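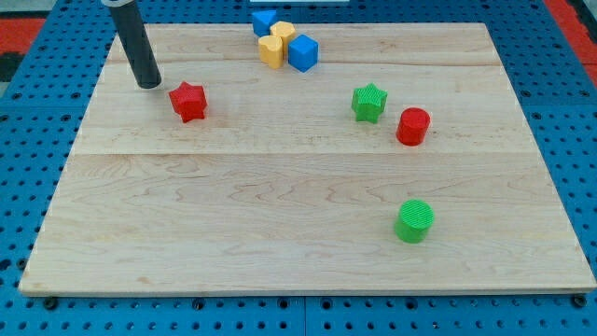 Workshop Tips from the Falgate Open Day
Posted 2025-02-15

The Falgate workshop opened its doors in October and let visitors watch the robot arms sort and move small blocks. Kerubo Tanui ran the demonstration table and answered questions between runs. Most of what she said about setting up a work surface applies to any bench at home, so I wrote it down.

Use a board on top of the bench
The blocks are handled on a maple board laid over a blue pegboard table. Small parts don't drop into the holes, and the board can come off for cleaning. At home, an old cutting board or a shelf offcut will do. Leave a margin of bench on all sides so you can get your fingers under it.

Check for flat
Set a straightedge across the board in both directions. If it is glued up from planks, run a fingernail over the seams. A raised seam will tip a small part over. Sand it flush with 120 grit, then go finer. Kerubo wipes hers with a barely damp cloth and lets it dry standing on edge.

Keep one area clear
A star or a heart is easier to pick up if there is space next to it. Two blocks pressed against each other are the hard case, for a gripper or for a hand in a work glove. When you sort screws or fittings, spread them out first and leave part of the board open for the finished pile.

Pick colors that stand out
Red, green, blue and yellow all show up well on pale wood. Brass screws do not. I now keep a dark tray for brass and a light one for black hardware.

Texture helps
Ridged sides are easier to hold than smooth ones. If you have a jar lid or a knob that slips, wrap it with a wide rubber band — the flat kind that comes on broccoli works well.

Bolt the pegboard down
Put bolts near the corners of each panel, and check the joint where two panels meet. Snug is enough. Overtightening crushes the material around the hole.

Label the bins
The Makokha club brought 49 bins to the open day and had every one labeled on the front and the lid. Lids get swapped, so do both.

The next open day is at the Felness hall. Doors open at 2, last demonstration at 6. Parking is behind the building — use the side gate.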